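Print | E-mail

Firkar demonstration kit: good fingers, slow software

We bought the Firkar kit in January to gather pick-and-place examples for a small learning system at Pullholm. It comes with a two-finger gripper, a wrist camera, a hand controller and the recording software. The arm is extra.

Setup took two afternoons. The camera mount went on without trouble, but the calibration steps in the manual are out of order, and we had to start over once. After that the camera and arm stayed in agreement until we took the gripper off to clean it.

Recording is simple. You hold the trigger, drive the arm through the task and let go. Each try is saved with the video and the joint positions. We kept 337 tries from the first batch. Parveen Satti did most of the driving and says the controller gets tiring after an hour. I agree with her.

The weak part is the review screen. Clips load slowly, and there is no way to mark a bad grasp without opening it first. We ended up exporting everything and sorting it in Virk, a separate program that handles this much better.

I would buy the kit again for the hardware. If you need several people labeling clips at once, look elsewhere or plan on using other software. Support answered in three days.
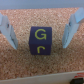

Review by Luminița Tănase
Fendiscombe bench notes

Lettered cubes on cork are a fair first task for the kit. Start the recording with the fingers open on both sides of the block, and vary which letter faces up between tries.

Print | E-mail
This site uses cookies to remember your settings. Accept | Manage cookies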